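3.2 What we ask people to write down before a simulated trial counts

I'll admit I came to this section grumpy. Byun and I had spent most of April going over simulated pick trials sent in by other groups, and half of them left out where the arm was at the start. So our first rule is a dull one: log the arm's pose and the object's pose in the same file, every single time.
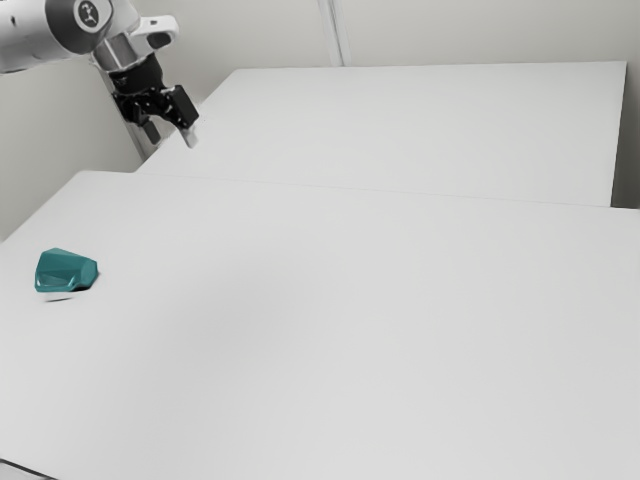
Page 57

Figure 5. Simulated workspace: arm above the far table, teal object on the near one.

You'd think a bare setup like this would leave nothing to argue over. But two reviewers can still disagree on what "approach" means, so we borrowed the Doden checklist and made it stricter. A trial gets a start pose, a stated goal and a stop rule, all fixed before the run - no editing them later because the result looked bad! We also ask for the gripper state (open or closed) in plain words next to the joint values. In the second view it's open, with bare tabletop between it and the object, and a reader shouldn't have to dig through a log to learn that.
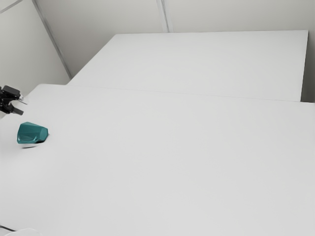 3.3 Reporting failed trials

Report them all. Our set has 723 trials, and we kept the bad ones in the same table as the good ones.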